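FOR IMMEDIATE RELEASE
Thursday, November 16, 2023

Somis asks households to fold the towel properly, or at least to fold it

Linen supplier Hevus today launched Somis, a free towel-folding guide for people whose linen cupboard has to be closed with a shoulder. The guide covers bath towels, hand towels and the bath mat, an item most households have so far handled by hanging it over the side of the tub and hoping.

Somis grew out of a survey Hevus ran in October. The company put one question to 2,607 customers: how do you fold a bath towel? The replies included thirds, halves, "the way my mother did" and a sizeable group who answered with a drawing. Several of the drawings were of a ball.

"We have sold towels for 30 years and had always assumed people knew what to do with them afterwards," Hevus said in a statement. "We no longer assume this."

The guide sets out seven folds, graded by effort. The simplest, the Tiltulik, takes two moves and suits any shelf deep enough for a dinner plate. The most demanding, the Heitmann, hides every edge and is recommended for guest towels, long weekends and people with something to prove. Both begin with the towel laid flat, band to one side, corners squared before anything is turned over. Hevus advises against starting on the bed, where a doona will swallow a corner at the first opportunity.

There is also a page on tags. Somis favours tucking them inside the final fold, though it recognises that feelings run high and offers no penalty for leaving them out. 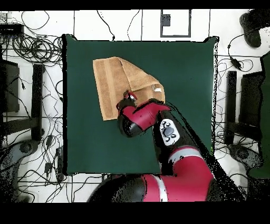 A tan towel, part-folded on a dark green mat, with one corner held and the white tag still showing at its edge.

The guide has nothing to say about fitted sheets. Hevus confirmed that a section was drafted and then put away in a drawer, unfolded.

Somis is available now from the Hevus website and as a printed card at the counter in Hevus stores. The card is coated to cope with laundry shelves and comes flat. Customers are welcome to fold it.

ENDS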